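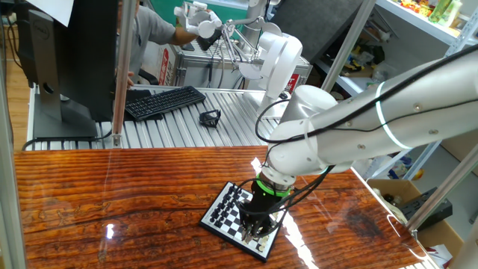

*Attachment 1: travel board on the wood table, black ranks set.*

**Ticket:** magnetic chess set, pieces sliding
**Opened by:** Meenakshi Pant
**Assigned to:** Tadeo Paredes
**Status:** open, waiting on parts

**Reported problem**

Black pieces stay where they are put. Several white pawns drift toward the near edge when the board is turned on the table. Two of them fall over if a neighbor is bumped. Set was bought from Fandbridge in October.

**Log**

Feb 21, 2020, TP: Wiped the playing surface and the undersides of all pieces with a dry cloth. No change.

TP: Tilt test, board lifted by one edge. All black pieces hold at 80 degrees. Five white pawns slide before 30. White king and both rooks hold.

TP: Swapped a bad pawn onto a square where a good pawn had held. It slid there too. Board ruled out.

TP: Peeled the felt from one bad pawn. Magnet is seated too deep, with a gap between it and the felt. Pressed it flush, one drop of glue, felt back on. Holds at 80.

MP: Can the other four be done the same way? The table is varnished and the whole board also creeps a little when you reach across it.

TP: Yes for the pawns. The felt tears on removal, so I need new discs, 8 mm. Arkwood sells them in bags of 300, smallest size they have. For the board, put a thin rubber mat under it. That is a separate fault.

A-yeong Nam: Mat is in the drawer with the clocks.

**Next step**

Order discs. Repair remaining four pawns, repeat tilt test, then close.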